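Ticket 287 — Table reset arm, Sostden break area
Status: open, waiting on parts
Opened by: Rónán Ní Bhriain, facilities

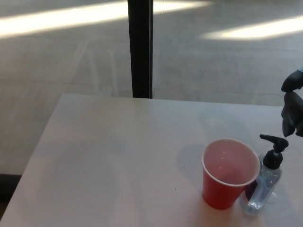 Second time this month. Arm goes for the bottle, comes down fine, then stops short and sits there till somebody hits resume. Display says error 117, grip target lost. Cups are OK. Red ones anyway. Clear bottles are the problem, worse in the morning when the sun comes in low on the floor by the windows.

9:40 am
Restarted controller. Ran the reset routine 15 times with the blinds open. Failed on 3. All on the pump bottle, none on a cup. Same error each time.

10:25 am
Blinds down, same routine, no fails. So it's light, or mostly light. Can't leave blinds down all day, second shift already complained about eating in the dark last winter.

11:10 am
Called Hudell support. They want logs. Sent logs. They want the logs in the other format. Sent those.

1:15 pm
Hudell says depth reading drops out on see-through plastic, known thing, fix is in the next release. No date. Suggested a wrap of opaque tape around the bottle, below the pump. Will try if somebody finds the tape, the roll is not in the cabinet were it should be.

Note for whoever picks this up — the day crew has been doing the resume button for it. Good of them but it isn't getting logged, so the weekly sheet from Sheehan shows the arm at nearly full uptime and my manager thinks we can drop the midday cleaning hour. We can't. Two people on the crew told me they check on it every time they walk past now. That's work. Needs a line on the timesheet or the numbers mean nothing.

Also they were told in January the arm would take over wiping and resetting and they'd move to the stock room for the afternoons. Half of that happened. They got the stock room AND they still come back up here. Please somebody talk to them before the next rollout and not after.

2:30 pm
Tape found (stock room, of course). One wrap, white. Blinds open. Ran it again, no fails but the sun has moved around so not a fair test. Repeat tomorrow early.

3:05 pm
Asked purchasing if Denusico can supply solid color bottles in the same size. They can, case minimum. Put in the request, needs a signature from upstairs.

Next day, 8:50 am
Full sun. Taped bottle picked up every run. Untaped one failed on the second try. Good enough for me.

To do
Tape on all bottles until new ones come
Finger pads look worn to me, ordered a set
Manual resumes go on the clipboard by the sink, time and initials, every one
Get Sheehan to count manual resumes as stops
Ask Hudell for the release date again

Leaving open. Do not close this just because the arm is running, it's the timesheet part I want answered. Ext. on the board — R.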